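Tokero Cloth Episodes: Data Card and Loader Notes

Covers the recordings in this release and the small Python package used to read, check and replay them.

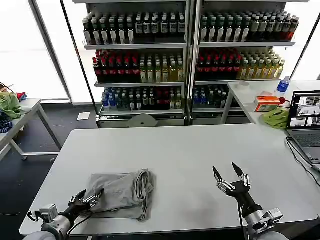

Tokero is a set of bimanual cloth handling episodes recorded by teleoperation, plus the loader we use to train policies on it. The release contains 373 episodes. Each one is a single attempt at folding or squaring up one piece of clothing on a table, from the start cue to the operator's stop. Failed attempts are kept and labeled as failed.

What is in an episode

Every episode is a folder with four parts:

head/ — color frames from the head camera, JPEG
state.npz — arm joints, finger joints and timestamps for both sides
action.npz — the targets sent to the controllers, same layout as state
meta.json — garment class, operator code, outcome, site, notes

Timestamps are in seconds from the start cue. State and action share one clock. The head camera has its own clock and is lined up in the loader by nearest timestamp. If the nearest frame is more than 54 ms away, the sample is dropped and a line goes to the log. You can change this with --max-gap, but we do not suggest going higher. At contact the fingers move fast enough that a late frame teaches the policy to close too soon.

Install

pip install -e .
tokero check /path/to/data

The check command walks the whole tree, opens every file and prints one line per problem. Run it before training. It does not fix anything.

Reading data

from tokero import Episodes
eps = Episodes("/path/to/data", split="train")
for step in eps[0]:
 img, state, action = step.head, step.state, step.action

Images come back as uint8, height first. Joint values are in radians. Left comes before right in every array, and the arm comes before the hand on each side. The older Robles format put both arms first and then both hands. If you have Robles checkpoints, pass layout="robles" or the policy will send finger targets to the elbows.

Splits

The held-out split has 31 episodes, all on garments that do not appear in training. Split files are plain text lists in splits/. Please leave them alone if you want to compare numbers with ours.

Sites

Episodes were recorded at Lisunby and Flitstead. Table height differs between the two, so do not hard-code it. Backgrounds and daylight vary as well, and we left them as they were. Masking the background helped a little at Lisunby and hurt at Flitstead, so the default transform does no masking. There is a --crop option that keeps only the lower part of the frame. It is faster to train with, but it can lose the fingertips when a hand is raised.

Replay

tokero replay EPISODE --dry-run
tokero replay EPISODE --speed 0.5

Replay sends the recorded actions back to the controllers open loop. It does not look at the camera. Start with the dry run, which checks joint limits and prints the largest step between targets. The replay tool refuses to start if the arms are too far from the first recorded pose; use tokero home first.

Known problems

Outcome labels were given by the operator and were not reviewed. "Partial" was used loosely, mostly for folds where a sleeve or leg was left out.

Garment class is missing in some early episodes. The loader returns "unknown" for these.

Hand joint readings drift during long episodes. The drift is small on the arms and we do not correct for it there. For the hands, subtract_drift=True fits a straight line through the rest poses at each end.

Episode 796 has its left and right state swapped. The check command reports it and the loader skips it. Episode numbers have gaps because bad recordings were removed without renumbering.

There is no force or touch data anywhere in this release. Grip has to be inferred from the gap between commanded and measured finger joints, which works on thick cloth and poorly on thin cloth.

Changes since the February release

Faster JPEG decoding — set workers to 1 if you see out of memory errors
Fixed the timestamp offset in Flitstead episodes
Removed the old viewer; use tokero show

Maintainer: Abilio Zabala. Open an issue with the episode number and the full output of tokero check.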